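寝室セルの保守記録をスレッドで残しておきます。対象はヒューマノイド1台、作業はベッドの上のぬいぐるみをカゴに入れる片付け。立ち上げから今までにやった設定と修理を、順番は前後しますが書いていきます。

セルの社内名はSkultness。部屋の名前と機体の名前が同じで紛らわしいので、この先は部屋を「セル」、ロボットを「機体」と書きます。

まず立ち位置。ベッドの横、床に基準点を2つ取って足元の位置を合わせています。以前は目視だけで立たせていて、日によって3センチくらいずれていました。肩から先の到達範囲に余裕がない作業なので、この3センチが効きます。

基準点は床板の継ぎ目から測って出しています。テープだけに頼ると、掃除のときに端がめくれてずれます。10月に一度それをやって、半日分の記録を捨てました。今は継ぎ目からの距離を手順書に書いてあります。

次にベッドの高さ。マットレスは座ったり物を置いたりするとへたるので、朝一番に手前の角で高さを測ります。基準からのずれが18ミリを超えたら、その日は手先の下降量を測り直してから始める。超えなければそのまま。

シーツはボックスシーツに変えました。平らなシーツを掛けていたころは、手を押し付けたときに布ごと引っ張ってしまい、ぬいぐるみが一緒に動いていました。ボックスにしてからは多少しわが寄っても作業は続けられます。

シーツの交換は週1回。交換した直後は張りが強くて、押し込みの感触が変わります。交換したら必ず空動作を数回入れてから本番。これは手順書の2ページ目に追記済み。

手の話。ぬいぐるみは柔らかいので、つまむよりも、指を開いて上から当て、そこから閉じていく入り方にしています。指先だけで行くと表面の布だけ拾って途中で落とすことが多かった。当てる力は指の関節ごとに上限を入れてあります。 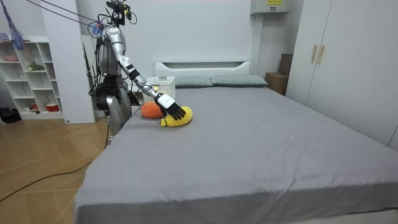 右手を伸ばして黄色いぬいぐるみに当てたところ。隣がオレンジのほう。カゴはヘッドボード側。

手前から腕を伸ばしていくと、途中で別のぬいぐるみの上を腕が通ります。高さが足りないと、前腕が引っかけて転がす。対策として経由点を1つ追加して、いったん上に逃がしてから下ろすようにしました。時間は少し延びますが、引っかけはかなり減りました。

カゴの位置はマットレスの上、ヘッドボード寄りで固定。置く向きも決めています。カゴが軽いので、入れるときに縁に手が当たると動きます。重りを底に敷く案も出ましたが、中の見え方が変わるので見送り。代わりに離す位置を少し高くしました。

指の関節の点検は、稼働40時間ごと。見るのは、ガタ、戻りの遅れ、繊維の巻き込みの3点です。ぬいぐるみ相手だと毛と糸くずが本当によく入ります。

5月に右手の人差し指の戻りが遅くなりました。最初はモーターを疑って電流のログを見たんですが、閉じる側は正常で、開く側だけ遅い。指のカバーを外したら根元の関節に糸が巻いていました。ピンセットで取って終わり。部品交換なし。

このときの反省は、先に外して見ればよかったということ。ログを読むのに1時間、カバーを外すのは5分でした。今は「開くのが遅い」が出たら先に目視、と順番を決めています。

エアダスターは関節には使っていません。奥に吹き込むだけなので。ピンセットと、毛の硬い小さいブラシ。最後に乾いた布で拭く。油は足さない。メーカーのPatrícioに確認した答えも同じで、給油は分解整備のときだけだそうです。

ケーブル。ここが一番手間のかかるところです。機体から上に抜けていく線と、床を通る線があって、それぞれ傷み方が違います。

上に行くほうは、腕を大きく伸ばしたときに引っ張られないことが条件。腕を最大まで伸ばした姿勢、腰を左右に振った姿勢で、たるみが残っているかを毎朝見ます。張っていたら吊り側で送り直す。長くしすぎると今度は肩に当たるので、ちょうどいい範囲は狭いです。

束ね方は、結束バンドをやめて面ファスナーにしました。結束バンドは締めすぎると中の線が折れ、切った端で手も切ります。面ファスナーは週に一度締め直しが要りますが、外して線を1本だけ替えられるのが楽です。

床のほうは、踏まない、挟まない。人が通る側になるべく出さず、カーブを急にしない。配線カバーをかぶせた時期もありましたが、機体の位置を直すたびに外すのが面倒で、結局やめました。今は始業前に手でなぞって、被覆の傷を確認しています。

2月に床側の電源線を1本交換しました。ときどき一瞬だけ電圧が落ちる症状で、発生は不定期。コネクタを揺すっても再現せず、線をたどりながら曲げていったら、機体側から44センチのところで落ちました。外側に傷はなし。予備線に替えて以降は出ていません。

外した線は捨てずに、不良箇所に印を付けて箱に入れてあります。次に似た症状が出たときの比較用です。

頭のセンサー。取り付けねじが緩みます。振動というより、機体を移動させるときに人が触るのが原因だと思います。ねじに合いマークを入れて、ずれていたら締め直してからキャリブレーション。ずれていなければキャリブレーションは月1回。

キャリブレーションの確認は、ベッドの上の決めた3か所に手先を持っていって、位置の誤差を見るだけの簡単なやり方です。許容は10ミリ。柔らかい物が相手なのでこれで足ります。硬い小物を扱うセルだともっと詰める必要があるはず。

照明と空調も記録しています。グレーのシーツは、朝と夕方で見え方がけっこう変わります。時間帯で検出の失敗が偏っていたので、照明の設定を固定しました。空調は、冷房の設定温度を1日の途中で変えないこと。

ソフト側はProvusで動作の管理をしています。設定を触ったら、変更前の値を必ずコメントに残す。前に力の上限を戻し忘れて、翌日の担当が「今日は手が弱い」と午前中ずっと悩んでいたことがあります。

実績の数字も一つ。直近の1週間で188回動かして、人が止めに入ったのは6回。内訳は、取り落としたぬいぐるみがベッドの外に落ちたのが4回、ケーブルの張りが2回。手の故障で止めたのはゼロ。

ケーブルの2回はどちらも、朝の確認のあとで機体の立ち位置をずらしたときでした。立ち位置を変えたらケーブルも見直す、を手順に入れました。

予備品として今そろえているもの。指のカバー一式、指先の滑り止め、床側の電源線2本、面ファスナー、合いマーク用のペン。手首は高いので持っていません。壊れたらBurardの倉庫から出してもらって、だいたい2日で届きます。

終業時の手順。腕を下ろす、手を開いた状態にする、電源を落とす、指の根元をブラシで払う。手を握ったまま落とすと、翌朝の原点出しで指がつかえることがあります。

次にやるのは吊り側の改造です。今は送り直しを手でやっているので、腕の動きに合わせて少し伸び縮みする形にしたい。ばね式の巻き取りを試す予定で、部品は注文済み。届いたらこのスレッドの下に続けます。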